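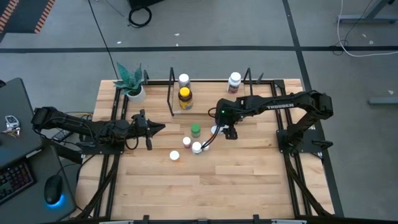
The two arms over the bottles and caps on the butcher-block table.

Progress report to the Plesenora small grants fund, 16 Nov 2019

Dear Miloslav,

Thank you again for your patience, and for the kind note in June (it went up on the workshop wall!). Tudo has come a long way. The frame is square at last, both arms are bolted down, and we have spent $2,605 of the grant, mostly on the arms' mounts and on wiring I had hoped to do more cheaply.

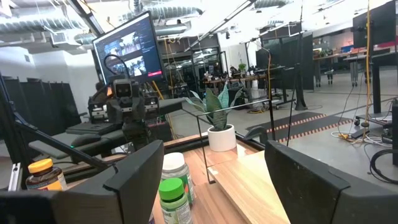 Cap sorting is what I've been working on most evenings, and I'm fonder of it than I expected to be. We ran 200 tries at picking up a cap and the arms managed 73, so there is plenty of room to grow. Color is my next idea for the bottles. The green cap and the orange-yellow one stand out nicely from the pale wood, while a white cap on a white bottle gives the software much less to go on. I would like to spend seven more weeks on that before we try screwing any caps back on, and I'll write again when I have new numbers.

With warm thanks,
Kvido Slanina

Recent reports
Stidetti: belt drive repairs
Vlček: shared tool wall
Tudo: first frame and budget

Contact the workshop | © 2019 Plesenora | Back to top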